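How to Store a Folding Clothes Airer Between Uses

Reading time: 3 minutes

A folding clothes airer will last for many years if it is cleaned, dried and put away correctly. This guide applies to the Bondano and Uvari floor-standing models and to most other airers of a similar design. Owners of the Jumard wall-mounted airer should refer to the leaflet supplied with that product.

Before you begin

You will need a soft cloth, a bowl of warm water with a little dishwashing liquid, a dry towel and a screwdriver. Allow enough floor space to open the airer fully. Children and pets should be kept out of the room while the wings are being raised or lowered, as fingers and paws can be caught in the joints.

Step 1. Clean the rails

Open the airer and lock both wings in the raised position. Wipe each rail from end to end with the damp cloth, paying particular attention to the underside, where lint and detergent residue collect. Do not use bleach, scouring powder or steel wool. These products damage the coating and may leave grey marks on light-coloured clothing.

Rinse the cloth, wipe the rails a second time and dry them with the towel. Leave the airer open for a further 4 hours in a well-aired room.

Step 2. Check the joints and feet

Raise and lower each wing slowly. The movement should be even on both sides. If a wing drops or leans, tighten the screw at the joint by a quarter turn and test it again. Overtightening will split the plastic collar.

Examine the feet for wear. A foot that has hardened or cracked should be replaced before the airer is used on timber or vinyl flooring. Replacement feet are sold in packets under part number 441 for the Bondano and part number 909 for the Uvari. The two sizes are not interchangeable.

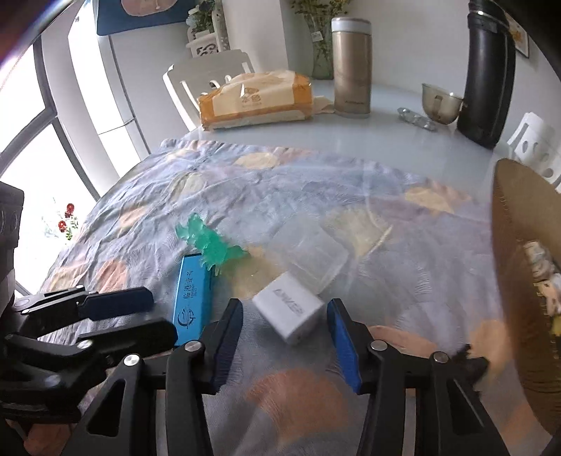 Step 3. Fold the airer

Lower both wings until they hang flat against the legs. Stand at one end, hold the centre rail with one hand and draw the legs together with the other. The safety catch must click into place. An airer that has been folded without the catch may open when lifted.

Step 4. Choose a storage place

Store the airer upright in a dry cupboard, or hang it from a sturdy hook by its centre rail. The gap beside a washing machine is suitable if the airer does not touch the machine during the spin cycle. Garages and sheds are acceptable in the warmer months. From November onwards, owners in colder regions should bring the airer indoors, as damp air encourages rust at the welds.

Do not rest ironing boards, ladders or other heavy items against the folded rails.

Prepared by Shadi Moussa for Ververidis Home Care. Last reviewed 19 Aug 2021.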